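Ich hab jetzt fast 2000 Trauerreden geschrieben und gehalten, und heute Abend hab ich Lust, mal aufzuschreiben, wie so eine Rede überhaupt entsteht. Wird länger, holt euch einen Tee. 🧵

Anlass: Gestern Mail von einer Tochter, die beim Bestatter einen Zettel mit »Lebenslauf bitte bis morgen« in die Hand gedrückt bekommen hat. Sie saß zwei Stunden davor und hatte Geburtsdatum, Schule, Lehre, Heirat. Und dann nichts mehr. Das geht so vielen so!

Deshalb als Erstes: Ihr müsst mir keinen Lebenslauf schreiben. Wirklich nicht. Die Daten brauche ich, klar, aber die stehen im Stammbuch und passen auf eine halbe Seite. Den Rest holen wir uns im Gespräch.

Das Gespräch dauert bei mir meistens zwei Stunden, am liebsten am Küchentisch. Wohnzimmer geht auch, aber in der Küche erzählen die Leute besser (und es gibt einen Platz, auf dem er oder sie immer gesessen hat, und alle gucken da hin).

Ich fange fast nie mit der Kindheit an. Ich frage: Wie hat bei euch ein ganz normaler Vormittag ausgesehen? Wann ist sie aufgestanden, was lief im Radio, wer durfte sie vor dem ersten Kaffee ansprechen. Nach zehn Minuten lacht meistens jemand und erschrickt dann darüber. Lacht ruhig.

Beispiel, mit Erlaubnis der Familie: Joseph, Elektriker, oben aus Kastevitz. Alle sagten mir, der hat halt viel gearbeitet, da gibt's nicht viel zu erzählen. Und dann holte die Enkelin seine Kladde, in der er jeden Abend das Wetter und die Höhe vom Regenwasser in der Tonne notiert hat. 30 Jahre lang!

Aus der Kladde hab ich dann einfach vorgelesen. Den Tag, an dem der Sohn geboren wurde: »Wind West, trocken, Junge da.« Mehr stand da nicht. Die halbe Kapelle hat geweint und gelacht, und ich musste selber kurz aufs Pult gucken.

Was ich in Gesprächen auch oft höre: »Über den Streit reden wir aber nicht.« Müssen wir auch nicht. Ich frage trotzdem nach, damit ich weiß, wo ich NICHT reintrete. Wenn der Bruder seit ewigen Zeiten nicht mehr am Tisch sitzt, will ich nicht fröhlich vom Zusammenhalt der Geschwister schwärmen.

Und bitte: Niemand muss am Grab zum Engel werden. »Sie konnte sehr bestimmt sein« versteht jeder im Raum. Ich hatte mal eine Witwe, die wollte unbedingt, dass ich sage, er sei ein furchtbarer Beifahrer gewesen. Hab ich gesagt. Großes Nicken in allen Reihen.

Zur Länge. Ich plane 14 Minuten reine Redezeit, dazu drei Musikstücke, ein bisschen Stille, der Gang zum Grab. Auf vielen Friedhöfen habt ihr die Kapelle nur für ein kurzes Zeitfenster, fragt den Bestatter danach, bevor ihr fünf Lieder aussucht.

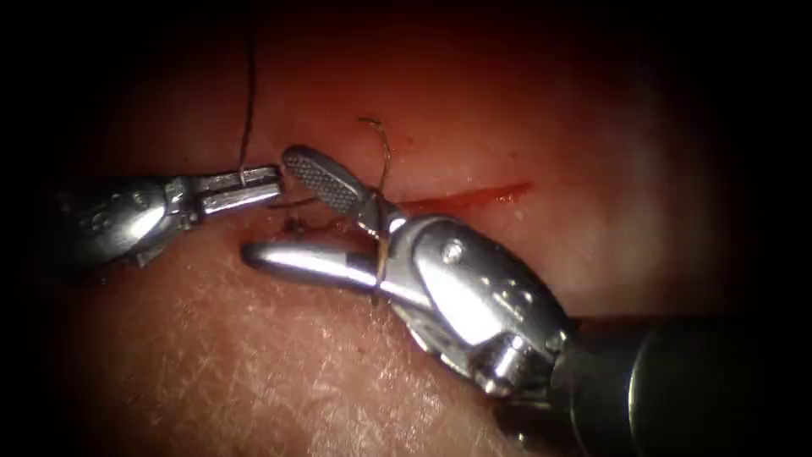
Darf man als Angehörige selbst etwas sagen, wenn schon eine Rednerin gebucht ist?

Jederzeit, und ich freu mich sogar drüber. Sagt es mir vorher, dann baue ich euch eine Stelle dafür ein und wir streichen bei mir entsprechend was raus. Gebt mir den Text ausgedruckt mit. Wenn euch vorne die Stimme wegbleibt, stelle ich mich daneben und lese weiter, das haben wir dann vorher so verabredet.

Wer selbst spricht: große Schrift, nur einseitig bedruckt, Seitenzahlen drauf! Ich hab schon mal auf dem Boden einer Kapelle gekniet und lose Blätter sortiert, während die Orgel freundlicherweise noch eine Strophe drangehängt hat.

Thema Musik, da krieg ich die meisten Fragen. Spielt, was er gehört hat. Schlager, Metal, die Titelmelodie von der Krimiserie, alles schon gehabt, alles gut. Nur hört euch das Stück einmal ganz an, bevor ihr es abgebt. Manche Lieder haben in der dritten Strophe eine Überraschung.

Traueranzeige ist noch mal was anderes, damit hab ich eigentlich nichts zu tun, aber ich werde oft gefragt. Da verweise ich gern an meine Kollegin Vittoria Cirillo. Von ihr hab ich den Rat, die Anzeige erst laut vorzulesen und dann abzuschicken. Was man nicht aussprechen mag, gehört meistens auch nicht rein.

Kleiner Einschub für die Papiermenschen: Ich schreibe jede Rede von Hand vor, in die grauen Hefte von Lastum, und tippe sie danach ab. Dauert doppelt so lang. Beim Abtippen merke ich aber, welche Sätze nur schön klingen, und die fliegen raus.

Die Familie bekommt die Rede hinterher ausgedruckt und gebunden. Das kostet bei mir nichts extra. Vorab zum Lesen geb ich sie nur, wenn jemand drum bittet, manche brauchen das, um ruhig in der ersten Reihe sitzen zu können. Namen und Daten gehen wir aber IMMER vorher am Telefon durch.

Warum ich da so pingelig bin? Weil ich in meinem ersten Jahr eine Schwiegertochter vergessen hab. Ganz einfach überlesen in meinen Notizen. Sie war hinterher furchtbar nett zu mir, das hat es nicht besser gemacht. Seitdem gibt's die Namensliste, und die wird laut vorgelesen.

Ach so, Kinder! Nehmt sie mit, wenn sie wollen, und erklärt ihnen vorher, was passiert: Da steht ein Sarg oder eine Urne, da wird geweint, danach gibt es Kuchen. Ich baue auch gern einen Satz ein, der direkt an die Enkel geht. Im Mai hat ein Junge laut »stimmt!« dazwischengerufen. Schönster Moment der ganzen Feier.

Jemand fragt gerade per Nachricht, ob Reden auch in zwei Sprachen gehen. Klar! Mit Aishwarya Bangera hab ich das jetzt mehrfach gemacht, sie spricht Englisch, ich Deutsch, immer abschnittweise im Wechsel. Wir übersetzen einander dabei nicht Wort für Wort, das würde zu lang. Wer beides kann, hört eben zwei etwas verschiedene Reden.

Aufzeichnen oder streamen für die Verwandtschaft weit weg: von mir aus gern, aber klärt es mit der Friedhofsverwaltung und sagt es den Gästen vorher. Eine Familie hat dafür Omoveo benutzt, da konnten die Cousinen hinterher auch noch was ins Kondolenzbuch schreiben. Fand ich hübsch gelöst.

Und die Tochter von gestern? Die hab ich angerufen und nach dem Vormittag gefragt. Sie hat 25 Minuten am Stück erzählt, von Marmeladenbroten, vom Kreuzworträtsel mit Kugelschreiber und davon, dass ihre Mutter dem Postboten die Lottozahlen vorgelesen hat. Ich hab nur mitgeschrieben.

So, Tee ist kalt. Fragen gern drunter, ich antworte morgen Vormittag, nachmittags bin ich auf dem Friedhof.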